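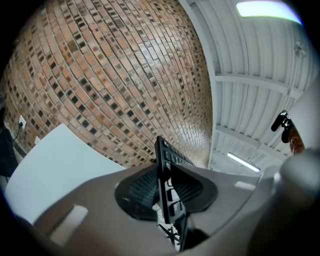

Bok-nam Bae
Handheld gripper tooling, Govura

Re: ribbed fin pads vs. flat pads on thin objects

Replying inline to Gladys, with the older text trimmed.

On 19 March 2018, Gladys Odera wrote:
> We have both pad sets from Plimex now and I need to pick one
> before the next order. Your summary says the ribbed fins are
> "better on thin rigid parts." Better how? Our flat pads hold a
> keyboard fine if the operator squeezes hard enough. I would also
> like to know whether the fisheye lens is worth keeping. Rastogi
> says his tracker loses lock when a large object stands up in the
> middle of the view, and he would like a narrower lens.

Pads first. "Better" was a poor choice of word. What I measured was rotation in the grip. The operator takes the part at mid-length, raises it, turns the wrist 90 degrees and back, and sets it down. I log the angle between the part and the gripper centerline at the start and at the end. If the difference is more than 9 degrees I call it a slip, even when the part stays in the hand.

There were 103 cycles per pad set, same operator, same parts, same order. The flat set had 21 slips. The ribbed set had 2. Neither set dropped anything. So you are correct that flat pads hold a keyboard. They let it pivot, and the pose at set-down is then wrong by an amount the controller has no way to know.

Most of the flat pad slips came with the keyboard held so that its long axis stands up between the fingers. The contact patch is short in that grip and the weight is far from it. The flared fins wrap a little as they load, and the ribs give an edge on both faces. A keyboard is also uneven: keys on one face, a plain shell on the other. The flat pad on the key side bears on the tops of a few keys, and those move.

> Our flat pads hold a keyboard fine if the operator squeezes
> hard enough.

I would avoid that as a working rule. Trigger force is not limited on the handheld unit, so an operator can go past what the arm-mounted version will deliver. Any comparison done at full squeeze will not carry over to the arm. I put a hard stop on the trigger for both pad sets. The stop is a printed spacer and I can send the file.

Now the lens.

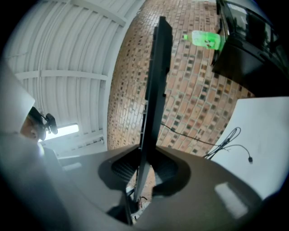 Rastogi's complaint is real but I think the cause is elsewhere. A tall part held upright covers the center of the view, and that is where his tracker looks for most of its features. Going to a narrower lens makes this worse. The part then covers a larger share of what is left, and you lose the brick and the ceiling panels out toward the rim, the best fixed texture in the room. The rim is heavily distorted, but the distortion is constant and the calibration handles it.

What I would change is the mask. He is using a fixed mask for the gripper body and nothing for the held part. Features found on the part move with the hand, the tracker treats them as background, and the pose estimate drifts. Please ask him to add a center mask that switches on when the finger opening drops below the empty-hand value. The Lernametti controller already publishes finger opening on the same clock as the camera, so no new wiring is needed.

Two further points on the optics. The light fixtures clip in the image at the current exposure. The edges of the clipped area shift with gain and make bad features. Lock the gain, and lower the exposure until the edges are stable. Also, the top of the gripper housing picks up a pale reflection from overhead that moves when the wrist moves. His fixed mask should cover the whole housing out to the curve on both sides. The version he sent me in August stopped short of it.

> I need to pick one before the next order.

Ribbed, for keyboards, panels and similar thin stock. I have no numbers for soft parts or for anything under the rib pitch in thickness, and I would expect small cable plugs to catch between ribs. If your part list includes those, keep one flat set on hand and swap. The mounting screws are the same.

One open item. The ribs on my left pad show wear at the root after the full run and the right pad does not. I do not know yet if this is the operator's hand or a difference in the molding. If anyone else on the list has a ribbed set with more cycles on it, please check the left pad and post what you see, with the batch code from the back of the fin.

Bok-nam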